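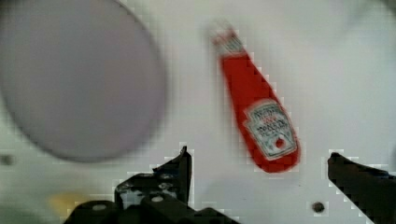

According to Areeba Mirani, the first row in any shared house is over the shelf in the fridge door, and whoever wins it goes on to win the thermostat. She has lived in five of them, so I was inclined to write it down. I am 48 and was about to move into my first since university, where the fridge had no door to argue over.

The house is in Clallemthorpe, up the hill behind the bus depot, and my room costs £397 a month with bills. I had imagined that sharing at my age would be like sharing at twenty, with better wine. We would have suppers. Somebody would play the guitar, badly, and be forgiven. In practice four grown adults say "sorry" on a staircase and then go and eat toast in separate rooms.

My housemates are Beca Vaughan, Yuxi Pan and a man known only as Pritchard, including, I suspect, to his mother. Beca has been there longest and keeps the rota. The rota covers bins, bathroom, hoovering and something called "general", a word that has caused more ill feeling than the other three put together. Pritchard believes general means doing what needs doing when you notice it. He has very poor eyesight.

Then there is the stuff. When you live alone you own one potato masher and think nothing of it. Put four middle-aged people under one roof and you get four potato mashers, each with a history. Yuxi's came from an aunt. Mine came through a divorce. We held a meeting in September to thin out the kitchen drawers and came away an hour and a half later having agreed to part with a single egg slicer, which Beca took back out of the bag when she thought we'd gone to bed.

Condiments turn out worse than cutlery, if you ask Gwenllian Skyrme, who let rooms in her own house for years and now advises other people on whether to try it (mostly she advises them to get a dog). Her rule was that anything in a bottle was common property and anything in a jar was private. I asked where that left mayonnaise, which comes in both. "In my bedroom," she said.

She also told me to get the money out in the open early. We have a kitty for washing-up liquid, loo roll and light bulbs, and I put in my share on the first of the month. At the last reckoning it held 41 pence and a button. Zuzana Holub, my predecessor in the back bedroom, still comes round for her post and still asks after the kitty, in the tone you'd use for an elderly relative.

Why do it, then? The rent, obviously. A flat of my own in Clallemthorpe would eat up to 100 per cent of what I earn in a bad month, and freelance life has a great many of those. But I'd lived by myself for six years before this, and had begun reading the backs of cereal packets aloud. Last week I came in at half past ten at night, soaked through, and Pritchard was at the table doing his tax return with his coat on. He said there was soup. It was not good soup. He had put sultanas in it.

I had two bowls, and we talked about whether you can claim for a bicycle. Then I washed up the pan, both bowls and a colander that had nothing to do with either of us, and wrote my initials on the rota under "general". Beca has since put a question mark next to them.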